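Ticket 153: Arm pauses over the boxes during open day demo
Site: Plorkside, demo area
Opened by: Yvonne Dawber

Hello all, and thank you again for helping us get set up for the Evalley visit! Our guests loved the ball sorting, but twice in the morning the arm stopped partway to a box and sat there until I pressed resume. The log shows error 88 both times. I did restart the controller over lunch, and it behaved nicely until the next group came in.
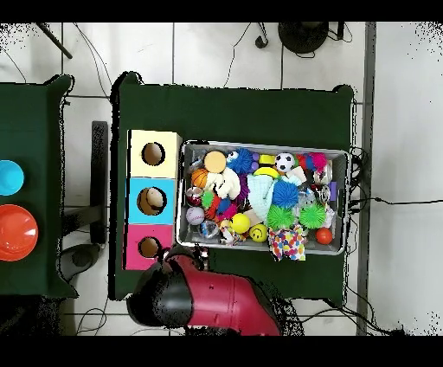
Support asked me to lower the travel speed from 700 to 200, so I did that at 2:15 and ran the whole demo again for the Inskip folks. No pauses, and they stayed for a second round (lovely people). Could you please leave this open until we've tried the old speed once more?

Status: waiting on customer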